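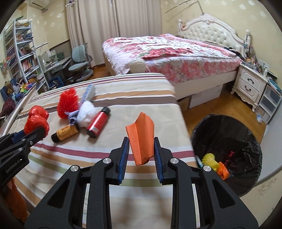 Every bedroom has one surface that gives up first. In some homes it is the chair. In others it is the treadmill, which at least gets used for something. In any room with a small bed in it, it is the small bed, and I would like to say a few words in defense of the small bed before somebody tidies it.

The case against is familiar. A bed is for sleeping in. A bottle lying on its side belongs on a shelf, a plastic bag belongs in whatever larger plastic bag you keep the plastic bags in, and an orange paper airplane belongs in the air or in the trash. I have read all this in a book called The Trilura Way, a gift from a relative who had been to my apartment. Chapter two says that beds must be "returned to rest" every morning. It was written by someone who owns a guest room.

My objection is that a low bed is the best sorting table ever made. It is soft, so nothing rolls far. It is the right height for children and for adults who have already given up and sat on the floor. And it has a deadline built in, because at some point tonight a person will need to lie down on it. No desk can make that claim. I have mail on my desk that refers to September as "upcoming," and I could not tell you which September.

Party leftovers are where the small bed really earns its keep. I mean tissue-paper pom-poms in particular. They come flat in the packet, they take 80 patient little tugs to open, they look wonderful for one afternoon, and after that they are neither decoration nor garbage. They can't be folded back. They can't be stacked. Put a shredded red one on a striped sheet and it looks like something a proud cat brought in. The yellow one goes in the trash can, the red one stays on the bed, and any household that can explain the difference is lying.

The Trilura people would have you ask whether you will use it again. Of course you won't. You will buy another packet at the Benex on Tokgöz Street, same as last year, because you won't remember where you put this one. But the question skips the stage that matters, when the thing is allowed to lie around in public for a while so that everyone can get used to the idea of its going. I kept a deflated balloon for most of a winter on this principle. When it finally went, there was hardly any talk.

I will admit there is some class feeling in all this. In a room with two beds, the big one always gets the floral quilt and the headboard, and the small one gets the cargo. The big bed's mess is better dressed, too. It goes underneath, in white boxes, where it's called storage. Or it goes on the nightstand, where a crowd of little bottles passes for a routine. Put the same bottle on the small bed, lying down, and suddenly it is clutter.

My grandmother's house in Dramau, built in 1956 and not cleared out until long after, had a narrow bed in the back room that I never once saw the middle of. Gloves, string, wrapping paper, a jar of roughly 136 buttons. If you stayed the night, it was all moved to a chair, and in the morning it moved back, in the same order as far as I could tell. We thought of it as her mess. I now think it was the only filing system in the family that worked, and I have had to explain this to people holding trash bags.

So leave it until bedtime. Sort the bottles from the bags if you must, and take the airplane out to the hall for one last flight - two, if the first one hits the door.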